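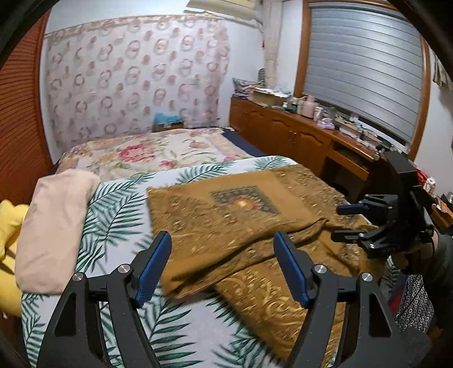
moura_27
Reactive dyes on printed cotton: which wash temperature do you use? Mine run at 40 with no softener. A gold paisley like the one on the bed is a fair test, as the dark medallion sits right beside the golden-brown ground.

calaver
30. Hotter strips the blacks first.

moura_27
Disagree. Unfixed dye is the cause. Soak for three hours cold, then wash.

droveck
Soaking is how I got bleed on a Nelleck throw. Short cycle, high water level.

calaver
Which detergent?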